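How to wash pillows at home without wrecking them

Posted 2019-02-20

Right, quick one as I've got the second load going. Did the whole house in January when we all had that cough and I got asked how so many times that I'm just putting it here.

What you need
Liquid detergent, the mild sort. Not powder, it sits in the filling and goes crusty.
Two clean tennis balls for the dryer.
An old towel.
A dry day, or a dryer, or a lot of patience.

Step 1. Read the label
Synthetic filling, nearly always fine in the machine. Feather and down, mostly fine, takes ages to dry. Memory foam, NO. Solid foam breaks up when it's soaked and you'll be picking bits out of the filter til summer. Wool, check first, some are hand wash only.

No label left? Squeeze it. Springs back slowly and holds your handprint, treat it as foam and keep it out of the machine. 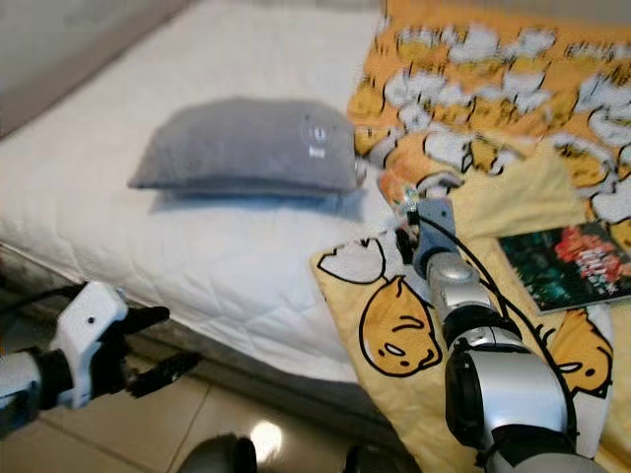

Step 2. Strip and check the seams. Take off the pillowcase and the protector if you've got one, and wash those seperately. Run your thumb along every seam. A small hole going in is a big hole coming out, and a drum full of fluff. Couple of stitches, doesn't have to be pretty. Fuzzy covers like the grey one are worth a go with a lint roller before anything else, they hang on to hair and the hair just mats once it's wet. Same goes for fleece throws. Stains get a dab of detergent and half an hour's sit.

Step 3. Load two at a time
One on its own bangs about and the machine stops mid spin. Two, stood upright if it's a top loader, either side. If you can only fit one, put a couple of towels in to balance it. Big king size ones, take them to the launderette. I use the one on the corner in Lollthorpe, the big drums are at the back.

Step 4. The wash
30 degrees, gentle. Half your usual detergent, and no softener, it clogs the filling and they go flat. Then an extra rinse. Do not skip the extra rinse. If you press the pillow and get suds, rinse it again.

Step 5. Spin
Low spin first, then a second one. My old Netis has a button just for this, most machines will let you pick spin only. Before they come out press them in a towel. Don't wring them. Wringing twists the filling into a rope and you won't get it back.

Step 6. Drying, the boring bit
Low heat, tennis balls in. Stop every 25 minutes, pull them out, punch the lumps apart, turn them round, back in. Feather ones can take most of the afternoon.
On the line: lay flat over an airer if you can, pegs leave dents. Turn often.
They feel dry on the outside way before the middle is. Leave them to cool then squeeze hard. If it's cold or clumpy inside it's still damp, and damp means mildew.

Step 7. While the bed's bare
Hoover the mattress, soft brush, do the edges and the piping. Bicarb on if it smells, leave an hour, hoover again. Clean sheet on last, when the pillows are ready and not before.
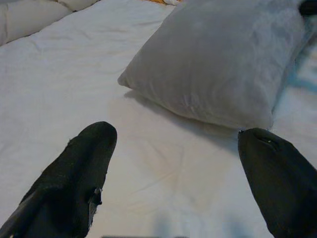
Lizeth Cabrera wrote in to say she does hers in the bath instead, lukewarm water and a good tread with bare feet, then straight into the machine for the spin only. She reckons feather ones come out less clumpy that way, and that drying them over two airers pushed together beats pegging them out. Haven't tried it. Might do with the spare room ones.

How often? Twice a year for me, protectors once a month. And if you fold a pillow in half and it just stays folded, don't bother washing it, it's had it. Cut it up for the dog bed.

Duvets next, when I get a minuite.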